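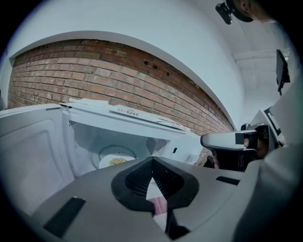 按Dalia Dambrauskienė的说法,这门课最难教的部分是让学生把手放慢:“编程的作业晚上可以补,手上的习惯要一节课一节课地改。”她的这番话印在课程手册第二版的前言里,后来常被用来说明Truvemen与一般机器人选修课的差别。

Truvemen是Laryea学院的一门学生实践课程,同时也是一个同名的学生社团。课程内容是用手持夹爪记录人完成日常家务的过程,整理成示范数据,再用这些数据训练机械臂的控制策略。课程面向二年级以上学生,不限专业,选课者以机械、计算机和工业设计三个专业为多。社团由修完课程的学生组成,负责维护设备、编写任务说明,并代表学院参加Aldale家务操作赛。

名称

“Truvemen”一词没有固定的中文译名,校内文件一律写原文。学生口头上多称“夹爪课”,社团则称“夹爪社”。早期的选课系统把课程登记为“操作示范实践”,这个名称现在仍出现在成绩单上,新生按“Truvemen”搜索往往找不到课,课程手册因此在第一页同时列出两个名称。

历史

课程的前身是一个暑期项目。某年7月,Laryea学院的几名学生借用一间闲置的教室,尝试用自制的夹爪记录开关抽屉和叠毛巾两种动作。当时的夹爪由打印件拼成,开合靠一根弹簧,用久了会偏。项目结束时留下的数据质量不高,大部分片段因为画面模糊或动作中断而弃用,但参加者写了一份很长的问题记录,逐条说明哪些片段不能用、为什么不能用。这份记录后来成为课程讲义的第一章,至今保留着原来的口气。

第二年,项目转为学分课程,教室里添置了微波炉和一批餐具。第一学期只有单手任务,第二学期加入双手任务,一名学生双手各持一只夹爪,或者两名学生各持一只,在同一件家电前配合。双手任务一度占去大半课时,后来缩减到课程的后半段。

课程手册现行版本的日期是2023年12月11日。这一版删去了原先关于打印零件的附录,增加了双手任务的安全说明,并把评分标准从按片段数量计分改为按合格片段计分。

课程安排

课程为期一学期,每届收34人,分成17个小组,每组两人。小组在第一次课上抽签产生,中途一般不调换。两名组员轮流担任操作者和记录者,角色在每次课的中间互换。记录者负责起止口令、填写任务单,并在操作者出现失误时喊停。

前两次课不碰家电,只在桌面上练习。学生先用夹爪移动积木和软布,熟悉手指垫的抓力,再练习让夹爪沿直线靠近物体。手册要求这一阶段每名学生至少完成一次完整的自查,即把自己的录像从头看到尾,写下所有停顿和多余的动作。不少学生在期末反馈里提到,看自己的录像比采集更费时间。

第三次课起进入家电任务。每个小组在学期内完成6个任务,全班合计102个任务单元。任务单元是课程内部的计量单位,一个单元包括任务说明、全部合格片段、一份问题记录和一次同伴检查的签字。缺少其中任何一项的单元退回重做,但不要求重新采集已经合格的片段。

期中有一次口头汇报,每组讲一个失败的任务。汇报不计入总分,只记是否参加。期末考核分为三部分:数据整理、策略评测和书面报告。书面报告的篇幅不限,历届报告中最短的一份只有两页,内容是关于一只碗为什么总是被夹歪,得分在当届列于前部。

教室

课程在学院旧楼的一间教室进行。教室里有一面红砖墙,其余为白墙,采集台沿砖墙摆放。砖墙在课程中有一点实际用处:砖缝的纹理丰富,对根据画面推算夹爪位置的软件有帮助,而大面积的白墙缺少可供跟踪的特征。课程组曾考虑在白墙上贴图案纸,试过一个学期后取消,原因是纸角容易翘起,前后几次采集的背景对不上。现在的做法是在采集台附近摆放黑白方形标记卡,供校准时使用。

教室的灯在采集时一律打开,窗帘放下。手册规定采集开始后不得移动标记卡和家电,确需移动的,要在任务单上另起一行,并重新做一次校准。

设备

课程使用的手持夹爪外壳为浅色塑料,前端是一对黑色手指垫,垫面有细密的网格纹,用来增加摩擦。夹爪上装有广角相机,画面呈圆形,边缘弯曲明显,夹爪自身占去画面下方相当大的一块。初学者常觉得这样的画面浪费,讲义对此有专门一节:手指垫必须始终留在画面内,策略模型才能学到手指与物体接触前后的关系。

除夹爪外,部分任务还要求佩戴头部相机。头部相机从操作者的视角记录双手和物体的整体位置,主要供人工检查,也可作为训练时的补充视角。头带的松紧因人而异,手册建议戴好后低头、转头各一次,确认镜头没有下滑,再开始校准。

夹爪由社团保管,领用时登记。每只夹爪有一本维修簿,记录更换手指垫、清洁镜头和重新拧紧外壳的情况。手指垫属于消耗品,沾油之后抓力下降很快,涉及食物的任务结束后应当用湿布擦拭,晾干再归还。镜头只用专用擦布清洁,这一条写在维修簿的封面内侧。

任务

任务按难度分为三级。一级任务只含一个动作,例如把杯子从桌面左侧移到右侧。二级任务含两到四个连续动作,例如打开抽屉、取出毛巾、关上抽屉。三级任务涉及家电或双手配合,微波炉任务是其中做得最多的一类。

微波炉任务的完整流程是打开炉门,把盛有食物的盘子放进炉腔中央,关门,取出时再反向做一遍。采集时微波炉不加热。这类任务看似简单,难点集中在三处。炉门打开后会挡住一侧的空间,夹爪要绕过门板才能进入;炉腔浅而四面封闭,夹爪的外壳容易碰到侧壁;转盘会随盘子轻微转动,放下时若不垂直,盘子往往偏到一边。讲义建议由一只夹爪扶住门或守在门外,另一只夹爪负责送取,两只手的动作错开,避免同时进入炉腔。

任务中使用的食物以面条和米饭一类为主,分量很少,每次课后统一处理。早期曾用塑料食品模型代替,后来发现模型太轻,盘子的惯性与真实情况差别很大,学生的动作也随之变得过快。

软质物体是另一类常见的任务对象,包括毛巾、餐垫和隔热手套。软质物体没有固定形状,同一块布每次放下后的样子都不同,因此手册要求每采集一个片段,都要重新抖开或揉乱再摆放,并在任务单上勾选初始状态。

采集流程

单个片段的采集分为以下几步。

记录者核对任务单,确认物体的初始摆放,并读出任务名称。

操作者手持夹爪,在起始位置静止两秒。双手任务中两只夹爪都要静止,以便后期对齐时间。

记录者下口令,操作者开始动作。动作过程中不说话,不向镜头外张望,不用空着的手帮忙。

动作完成后夹爪退回起始位置附近,再静止两秒,记录者喊停。

记录者在任务单上写明该片段是否有碰撞、滑落或中断。有中断的片段不删除,单独归入问题片段。

物体恢复到下一片段所需的初始状态,重新开始。

一级任务通常在一次课内完成,三级任务需要两到三次课。手册提醒学生每采集一段时间就放下夹爪休息手腕,组员可以借这个时候交换角色。历届学生中手腕酸痛的情况并不少见,课程为此把单次连续采集的上限写进了安全说明。

校准在每次课开始时进行。操作者手持夹爪对准标记卡,从近到远、从左到右缓慢移动,让标记在画面的不同位置都出现过。校准录像单独保存,不计入片段。若课后发现校准失败,当次课的全部片段只能用于人工检查,不能进入训练。这种情况每学期都会发生,原因多为移动过快或标记卡被纸张遮住一角。采集台上习惯放着印好的任务说明,学生随手翻看,放回时容易压到别的东西。

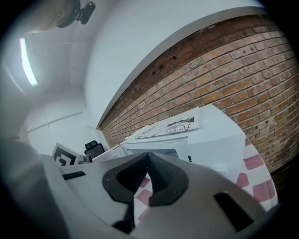
数据整理

采集所得的录像由Rivari处理。Rivari是社团成员编写的一套整理工具,功能包括切分片段、对齐多个相机的时间、推算夹爪轨迹以及导出训练格式。工具没有图形界面的时期较长,选课的非计算机专业学生反映难以上手,后来的版本加入了一个简单的时间轴窗口,可以拖动查看每个片段的开头和结尾。

Rivari会自动标出可疑的片段,判断依据有三项:轨迹中出现跳变,起止处的静止时间不足,以及画面亮度突然改变。标出的片段由小组成员人工复查,决定保留、裁剪或归入问题片段。自动判断的误报不少,尤其在夹爪伸进微波炉时,炉腔内壁洁白光亮,画面亮度变化大,程序经常将其误认为异常。社团讨论过为家电任务单设一套阈值,目前的做法仍是全部交给人工。

整理完成后进行同伴检查。每组随机分到另一组的一个任务单元,从中抽看若干片段,对照任务说明逐项核对。检查者要写明看了哪些片段,只签字不写片段编号的视为未检查。同伴检查常引起争论,多数集中在“碰撞”的界定上:夹爪外壳轻擦门边算不算碰撞,手册前后两版的说法不一致。现行版本规定,凡是使物体或家电发生可见位移的接触都记为碰撞,其余的写入备注。

训练与评测

课程不要求学生从头编写训练程序,提供一套现成的模板,学生可以修改视角数量、画面裁剪方式和片段的取舍。训练在学院的计算机房进行,各组按预约顺序使用。

评测用一台固定在台面上的机械臂完成,末端安装与手持夹爪形状相同的手指。每个策略在规定的初始摆放下重复运行,由另一组的成员记录结果。记录分为完成、部分完成和失败三档,部分完成须注明停在哪一步。微波炉任务的典型失败是机械臂把盘子送到门口后停住,或者关门时用力不足,门弹回半开的位置。

一届学生的报告比较了片段数量与评测结果的关系。该组为同一个二级任务采集了400个片段,分批加入训练,结果在前几批提升明显,后面趋于平缓;剔除问题片段之后,用较少的数据得到了相近的完成率。报告的结论较为谨慎,指出比较只涉及一种毛巾和一个抽屉,换成别的物体未必相同。课程改为按合格片段计分,部分依据就是这份报告。

Aldale家务操作赛

Aldale家务操作赛每年举行一次,参赛队须为在校学生。比赛分为采集和运行两个环节。采集环节在现场布置的厨房角进行,各队使用自己的手持夹爪,在限定时间内为当天公布的任务采集示范。运行环节在隔日进行,各队把训练好的策略交给主办方的机械臂执行。

Truvemen社团自课程开设的第二年起参赛。首次参赛时,队员带去的标记卡尺寸与校准程序中填写的数值不符,轨迹整体放大,运行时机械臂在离杯子还有一段距离的地方就合上了手指。此后社团的出发清单上一直有“量标记卡”一项,由两名队员分别测量并签字。

比赛规则不允许赛前采集同款家电,因此社团平时的训练注重更换物体。队员轮流从宿舍和家里带来餐具与布料,用过之后归还。社团内部也举办小型的模拟赛,题目由上一届成员出,任务名称当场宣布,准备时间很短。

成绩与评分

课程总评由任务单元、评测和书面报告三部分构成,比例每学期略有调整。评测结果只占较小的一部分,完成率低的小组如果问题记录写得清楚,仍可以得到较高的分数。任务单元逾期一次扣分,逾期两次须与课程组面谈。

问题记录的格式较为自由,但必须写明片段编号、出现的时刻和操作者当时的判断。手册附有两份往届记录作为参考,一份关于抽屉卡住,一份关于盘子转动。

争议与讨论

对课程的批评主要来自两个方面。一种意见认为,采集工作重复性强,学生花在手持夹爪上的时间过多,接触模型的时间太少。课程组在一次答复中承认采集课时偏长,随后把两次采集课改为上机课,但保留了自查录像的要求。

另一种意见针对双手任务。部分学生指出,两个人各持一只夹爪时,配合依赖口头交流和眼神,而这些信息没有进入数据,训练出的策略在两臂之间缺少协调。支持者则认为两人操作更接近厨房里的实际情形,并且能让更多学生参与三级任务。现行手册对此未作统一规定,由各组自行选择单人双手或双人操作,在任务单上注明即可。

还有一些讨论涉及教室环境过于单一。所有片段都在同一面砖墙前采集,策略换到别的房间后表现下降。社团曾提议把部分任务移到学院的茶水间进行,因使用时间难以协调,只试行过几次,所得片段单独存放,供对照使用。

数据的保存与使用

课程数据存放在学院的服务器上,选课学生可以申请下载本届和往届的合格片段。问题片段同样保留,但须在申请中说明用途。头部相机可能拍到操作者或其他同学,公开展示前要取得当事人同意,未取得同意的只使用夹爪相机的画面。

学生毕业后仍可保留自己采集的片段,用于作品集或后续研究,引用时注明课程名称和任务单元编号。

参见

Rivari(数据整理工具)
Aldale家务操作赛
Laryea学院学生社团列表
手持夹爪
示范学习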